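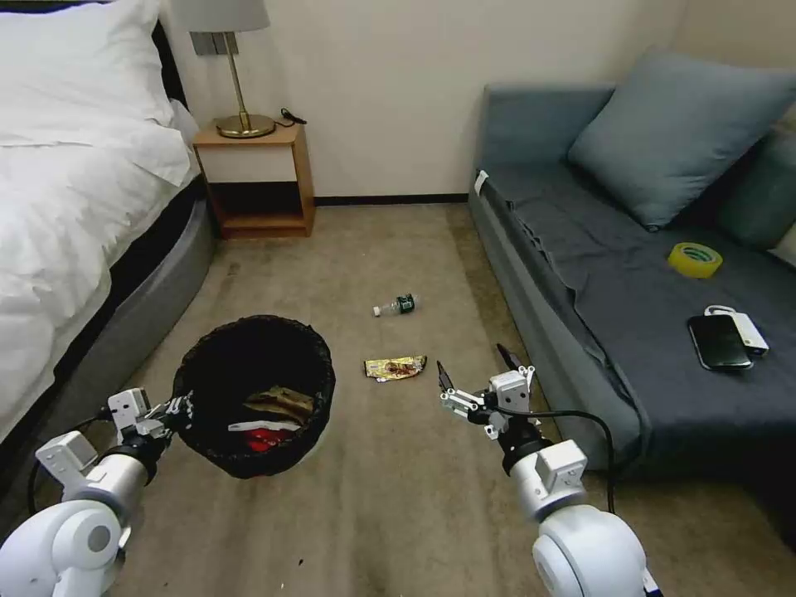

*A water bottle on the carpet, with the bed and the lamp behind it.*

# What's all that noise before the concert starts?

I play the viola (like a violin, only a bit bigger and lower), and the question kids ask me most is about the funny noise. You know the one. Everybody on stage is sitting down, the lights are about to change, and one instrument plays a long, plain note. Then the whole orchestra joins in and it sounds like a giant yawning.

My neighbor's daughter Bo-ram heard it at a concert one Wednesday night and clapped at the end. She thought it was the first piece! It's called tuning, and I like it so much that I'm going to tell you how it works.

## First, what is a note?

Sound is air wobbling. When I pull my bow across a string, the string shakes back and forth very fast, and it shakes the air next to it, and that air shakes the air next to *that*, all the way to your ear. If the wobbles come quickly, you hear a high note. If they come slowly, you hear a low one.

How high or low a note sounds is called its **pitch**. Tuning means getting everyone's pitch to match.

## Why don't they match already?

Instruments change all the time, even when they're shut up in their cases.

My viola is made of wood. Wood swells a little when the air is damp and shrinks when it's dry, and that can pull the strings tighter or let them go slack. January is the worst month in my house. The heating dries everything out and I open the case to find a peg has slipped and one string is just flopping there.

Flutes, clarinets and trumpets have a different problem. They work by making the air inside a tube wobble, and sound travels faster in warm air. A cold trumpet plays a little too low. After the player has been blowing warm breath through it for a while, the note creeps up. When a note is too low we say it's **flat**, and when it's too high we say it's **sharp**.

## Who gets to choose the note?

In most orchestras, the oboe does. An oboe is a thin black woodwind instrument, and the player blows through two little pieces of cane tied together, called a double reed. It has a clear, slightly buzzy sound that you can hear through a crowd, and it holds nice and steady.

In my orchestra the oboe player is Soon-im Bae. There are 61 of us when everyone turns up, and all of us wait for Soon-im. She has a small electronic tuner on her music stand to check that she's right, then she plays the note A. It's the same A every time – she must have played it thousands of times by now.

There's one time she has to give up her job. If a piano is playing with us, we take our A from the piano. A piano has more than 200 strings, and fixing them takes a piano tuner a good long while. It's a lot easier for us to match the piano than to ask it to match us!

## How do you fix a wrong note?

It depends what you play.

- **Violins, violas, cellos and basses** have pegs at the top. Turn the peg one way and the string gets tighter and the note goes up. Turn it the other way and the note goes down.
- **Trumpets and trombones** have a tuning slide, a bendy bit of tube that can be pulled out. A longer tube makes a lower note.
- **Flutes** come apart near the mouth end. Pull the top piece out a tiny bit and the flute gets longer and lower.
- **Timpani** (those big copper-colored kettle drums) usually have a pedal that stretches the drum skin tighter.

I used to snap strings by turning the peg too far. They make a bang like a popped balloon. My first teacher, Mr. Kang, kept 19 spare ones in a cookie tin and I think I used up most of them.

## How do you know when it's right?

You listen for wobbles. When two notes are almost the same, they bump into each other and you hear a sort of *wah-wah-wah*. Those are called **beats**. As the notes get closer together, the wahs slow down, and when the notes match, they disappear. It's a lovely feeling, a bit like when a blurry picture goes sharp (the other kind of sharp).

## Try it yourself

You'll need a friend.

1. Ask your friend to hum one long note, any note.
2. Hum along, but start too low on purpose.
3. Slide your voice up slowly, like a very lazy siren.
4. Stop when your two hums seem to melt together.

Now swap, so your friend does the sliding. I did this with a class of 22 second graders and we got there on the fourth go, after a lot of giggling. If it's hard to hear, stand closer together, or try putting a finger in one ear.

And if you go to a concert soon, get to your seat early and listen for the oboe. In many orchestras the wind and brass players tune first and the strings go after them, so you may hear that same A more than once.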